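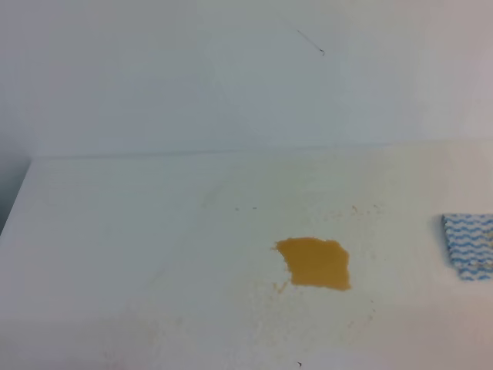 # Skurnis white tops: cleaning, spills and fitting

These are the questions we get most often at Kostiuk from people who have bought a Skurnis table, desk or shelf in white. The answers apply to the matt white finish only. If you have the oiled oak, please use the oak page, as some of the advice below would damage it.

## Spills and stains

### Something has been spilt on my table. What should I do first?

Blot it. Put a sheet of kitchen paper or a dry cotton cloth flat on top, let it soak up what it can, and lift it off. Do this again with a clean piece until nothing more comes up. Then wipe what is left with a damp cloth and a drop of washing-up liquid, working from the outside of the spill towards the middle. Rinse the cloth, go over the area once more, and dry it.

Wiping straight away with one cloth is what most people do, and it spreads a small puddle over a much larger part of the table. You can still clean it up afterwards, but it takes longer.

### How long can a spill stay on the surface?

Water, milk and clear drinks can be left for a few hours without harm. Strongly coloured things should come off sooner. We test the finish at Drellside with tea, coffee, orange squash, tomato sauce and beetroot, and after 18 minutes all of them wiped away with soap and water. Turmeric is the exception. It can leave a yellow tint even if you are quick.

### The spill has dried. Can I scrape it off?

You can lift thick residue with the edge of an old plastic card, held nearly flat. Don't use a knife or a metal scraper. For sugary drinks and sauces, lay a warm, wet cloth over the dried patch and leave it for seven minutes, then wipe. Most of it will have softened by then. If a little remains, repeat the warm cloth before you try anything stronger.

### There is still an orange or yellow mark after I have cleaned it.

Make a paste with bicarbonate of soda and a small amount of water. It should be thick enough to stay where you put it. Spread it over the mark with a finger, leave it until it starts to dry at the edges, and wipe it away with a wet cloth. Don't rub it in circles. Bicarbonate is mild, but rubbing hard in one place will make the matt finish shine, and the shine is permanent.

Yellow marks from curry often fade in daylight. If the table can be moved near a window, leave it there for a few days before deciding whether the mark bothers you.

### What about pale brown stains?

Usually tea or coffee, and usually old. The bicarbonate paste works on these as well. Where a mug has been put down in the same place every morning you may need to treat the ring three or four times.

### Can I use bleach?

No. Thin bleach won't eat through the surface, but it leaves a slightly different white from the rest and we can't put that right. The same goes for limescale remover and oven cleaner.

### Which cleaners are all right?

- Washing-up liquid in warm water
- Bruka surface soap, diluted as it says on the bottle
- Bicarbonate of soda paste, for single marks only
- White spirit on a cloth for felt pen or crayon, followed by soapy water

Open a window for the last one. Please avoid cream cleaners, melamine sponges and anything sold for brightening grout.

## Everyday cleaning

### How often should it be washed?

Once a week is enough for a table people eat at. A desk can go longer. Crumbs and dust can be brushed off with a dry cloth in between.

### I wipe it every day and it still looks smeary.

This is nearly always soap left behind. Matt white holds on to it, and you end up with faint grey smudges that show when the light comes from the side. Fill a bowl with plain warm water, wipe the whole top in long strokes from one end to the other, change the water, and do it again. Dry with a clean tea towel. If the smears come back within a day or two, use less soap. A single drop in a washing-up bowl does the whole table.

Impi Lehtinen on our service desk suggests looking along the surface with your head at table height when you have finished. From above you will miss half of it.

### Hairs and fibres keep showing up. Is the surface attracting them?

Everything shows on white. A dry microfibre cloth can make it worse, because rubbing builds up a bit of static. Dampen the cloth slightly. The same goes for a white painted wall behind the table, where a single hair can look like a crack until you go up close. A lint roller is fine on both.

### One side of my table looks bluer than the other. Has it faded?

Probably not. A white top picks up the colour of whatever light falls on it. Daylight gives a cool white and most bulbs a creamier one, so a table between a window and a lamp can look like two different shades. Turn off the lamps and look again at midday. If there is still a clear difference, send us a photograph taken in daylight with a sheet of plain paper laid on the table for comparison.

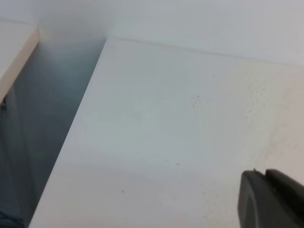
## Gaps, edges and walls

### Should I push the table right up against the wall?

You can. There will always be a thin line where the top meets the wall, as few walls are properly straight. If the line gets wider towards one end, check the feet first. Each one screws in and out, and half a turn is often enough.

### Liquid has run down the back. How do I get at it?

Pull the table forward far enough to get your arm in. Wipe the wall first, then the back edge of the top, then the floor. Leave the table out from the wall until everything is dry. If you can't move it, fold a cloth over a ruler and slide that along the join.

### Should I seal the join with silicone?

We don't recommend it for tables. Silicone holds the top to the wall, and when someone leans on the table it tears away and takes paint with it. For a fixed worktop beside a sink it does make sense. Use a white sanitary silicone and let it cure overnight before it gets wet.

### I have a space between my table and the shelf unit next to it. What can I do about it?

There are three usual choices.

1. Close it up by moving one of them. Check that drawers and doors still open.
2. Fit the Skurnis filler strip. It comes 51 mm wide, can be cut down with a fine saw, and clips under the table top.
3. Leave it open and clean it out now and then.

We would leave it in most rooms. An open gap lets you get a hoover nozzle down the side, and things that drop in can be fetched out again. A filler strip hides the gap from above, but liquid can still find its way round the ends.

Irja Hämäläinen, who draws our tables, asks for 37 mm between any two pieces that will be used every day, and that is what the fitting sheet shows.

### How do I clean down inside the gap?

Hoover first, with the narrow nozzle. Then tie a damp cloth round the end of a broom handle and run it down both sides. Use a torch. These spaces are dim even in a bright room, and dried drips on the side of a cabinet are easy to miss.

### Is the edge as tough as the top?

No. The top is sealed, but the edge is a separate strip glued on afterwards. Water left sitting along it can work in behind and lift it. If a spill reaches the side, dry the edge straight away, including underneath. Run your thumb along it once a month or so. If you feel it catch, the strip is starting to come loose.

### The edge strip has come loose. Can I fix it myself?

Yes, if it's a short length. Lay a piece of baking paper over the strip and press it with a warm iron, no steam, for a few seconds. Take the iron away and hold the strip down with a block of wood until it has cooled. For anything longer than your hand, order a new strip.

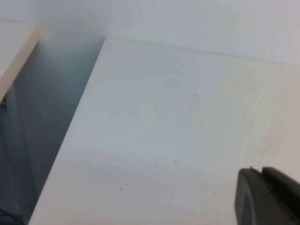 ### Can I get an edge strip in a different colour?

White and beige are kept in stock. Other colours can be ordered but take longer, and we can't promise they will match pieces bought in earlier years. Skurnis changed its beige once already, and the older one is a little more yellow. If you are unsure which you have, post us an offcut or bring a drawer front in.

## Heat, scratches and protection

### Can I put a hot pan down on it?

Use a mat. A mug or a warm plate is fine.

### There are very fine lines in the surface. Are they scratches?

Put a fingertip on them. If you can't feel anything, they are likely to be wipe marks or part of the finish, and a rinse with plain water will tell you which. Scratches you can feel with a nail won't come out. Our repair pen fills them and makes them less obvious from a normal distance.

### Do I need a tablecloth or a cover?

It depends who uses the table. For painting, baking or small children, an oilcloth saves work. Lift it off at the end of the day, as moisture trapped underneath leaves dull patches.

## Parts and returns

### Does the guarantee cover stains?

It covers peeling edges, warping and faults in the finish. It doesn't cover stains, heat marks or damage from cleaners that are not on the list above.

### Can I buy just a new top?

Yes, for every Skurnis table still being made. The legs unscrew and fit straight on to the new one. Tops are collected from the Drellside shop, where the parts counter is open until one o'clock on Saturday. Bring the number printed on the label under the old top, or a clear photograph of it.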